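Home | Topics | Nutrition | Diets and Regimens | A to Z | Random entry

Prultier regimen
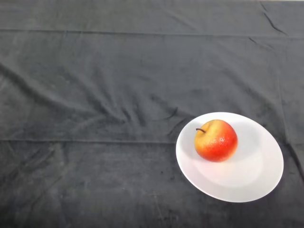 Photo: Brastidura picture library

The Prultier regimen is a system of restricted eating in which a single kind of raw fruit, most often apple, replaces one or more daily meals for a fixed period. It is promoted as a treatment for long-standing indigestion, joint pain, tiredness and what its supporters call "sluggish blood". No controlled trial has shown that it treats any of these, and the claims made for it have changed a good deal over the years, usually after an earlier claim had been challenged.

The regimen takes its name from the spa town of Prultier, where it was first sold to paying guests. It is sometimes confused with the Zerkov fast, a stricter practice that allows only water and broth. Followers of each tend to regard the other as dangerous.

Origins

The town's own account holds that the regimen is centuries old and was used by shepherds in the hills above the springs. The claim appears in every brochure and on a plaque at the bath house, but no written source for it has been produced. The earliest document that mentions fruit as a treatment at Prultier is a hotel price list, which offers "the cure, with apples" at a small charge above the ordinary room rate. Local histories written before that list describe the bathing and the drinking of spring water in some detail and say nothing of fruit.

A more likely origin is commercial. The spa's season ended in early autumn, when the orchards were full and the rooms were empty. A treatment that used local fruit and needed a stay of several weeks suited both trades well.

Method

The standard form lasts 26 days. For the first few days the person eats normally but gives up meat, coffee and alcohol. In the main phase, breakfast and the evening meal are replaced with raw apple, eaten slowly and with the skin on. The midday meal is a small plate of boiled vegetables or rice. Normal food is brought back over the final days.

Handbooks differ on almost everything else. Some insist on sour varieties and some on sweet ones. Older editions forbid drinking water with the fruit, while more recent ones recommend it. The length of 26 days has never been explained by its supporters in terms of digestion or anything else in the body. It matches the length of stay on which the spa hotels once gave a reduced rate.

Claims

Early material limited itself to constipation and "heaviness after meals". Eating more fibre does help many people with constipation, and this part of the claim is not in serious dispute, though it gives no reason to prefer apples over beans, oats or other fruit, or to stop eating dinner.

Later handbooks added gout, rheumatism, skin complaints, poor sleep and high blood pressure. The explanation offered is that the fruit draws "residues" out of the tissues and that these are then passed by the bowel. The residues have not been identified. Where a person feels worse during the regimen, with headache, dizziness or bad temper, handbooks describe this as a sign that the residues are leaving. Someone who feels better is told the same. It is hard to see what result would count against the theory.

Evidence

The figure most often quoted in favour of the regimen comes from the Filali survey, a postal questionnaire sent to former guests. Of 881 people contacted, 825 are said to have reported lasting benefit. The survey is a weak basis for any medical claim. It had no comparison group, it relied on memory, and those who received it had all completed the full stay, so anyone who gave up and went home was left out. A reply rate that high would be unusual for any postal survey, and the summary does not say whether people who failed to reply were counted as satisfied. The original forms have not been made available.

The two small clinical studies that followed did not settle the matter. One found that people lost roughly 2 kilograms and had regained it by the time of the follow-up visit. The other set out to measure joint pain but lost so many of its subjects that its authors drew no conclusion. Both are cited in promotional material as support.

Improvement during a stay at a spa has several ordinary explanations. Guests rest, walk, sleep longer and drink less alcohol. Conditions such as joint pain and indigestion come and go by themselves, and people tend to seek treatment when they are at their worst.

Safety

For a healthy adult, some weeks of eating too little are more likely to be unpleasant than harmful. Bloating and diarrhoea are common. The regimen is low in protein, iron, calcium and vitamin B12, and the longer versions sold for home use have no medical supervision at all.

The risks are greater for some groups. People with diabetes who take insulin or certain tablets may suffer dangerously low blood sugar if meals are cut. The regimen is unsuitable in pregnancy, for children, for people with kidney disease and for anyone with a past or present eating disorder. Advice in some handbooks to stop prescribed medicines during the main phase - on the grounds that they "block" the fruit - has no medical basis and could do serious harm.

A further concern is delay. Weight loss, tiredness and a change in bowel habit can be signs of serious illness, and a person told to expect all of them may put off seeing a doctor.

Present use

Prultier still offers the regimen, now described as a "wellness programme" with no named diseases in its main brochure. Specific claims have largely moved to guest comments and to books sold in the hotel shops. Outside the town it survives mainly in shortened forms of a few days, sold as a "reset" or "cleanse" - words that carry no agreed medical meaning.

See also: Zerkov fast; Mono diet; Spa medicine; Detoxification (alternative medicine)

Filed under: Fad diets, Alternative medicine, Fruit in health claims
Reading time: 5 minutes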